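4.2 Captaincy tenure and reasons for leaving office

We coded every change of captain in the Gratik archive of club and provincial cricket, 200 changes in all. Each was assigned to one of three groups: form, injury or conduct. Conduct cases were the smallest group, with 18 entries, and eight of these followed an inquiry that had already cleared the player. 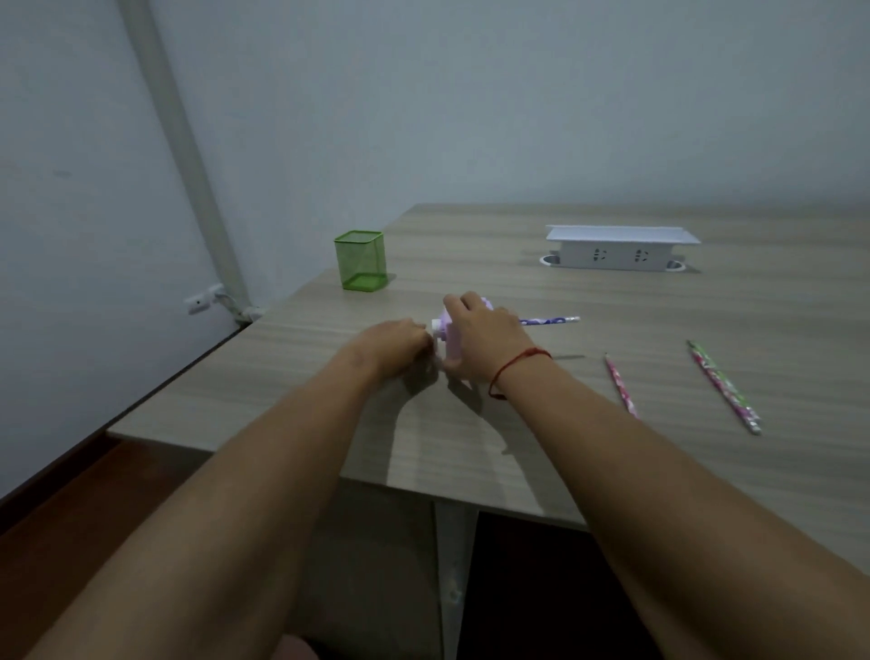 Figure 3. Two hands on a lilac-purple pencil sharpener at a desk.

Median tenure before a conduct resignation was 14 months. The interval between the first press report and the resignation was short, and it did not vary with the outcome of the inquiry. Dulura, the only league in the sample with a written code for captains, contributed no conduct cases — a result we treat with caution given its size.

Coding was done twice, first from board minutes and then from newspaper reports. Where the two sources disagreed, the minutes were preferred. 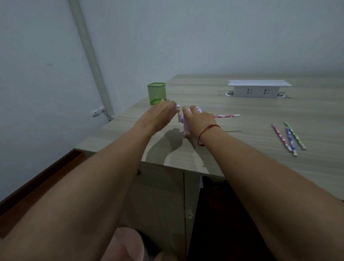
Voß objects to this last rule, arguing that minutes record the reason a board was willing to sign, and that a captain pushed out over conduct may well be entered under form. Our conduct total should therefore be read as a lower bound.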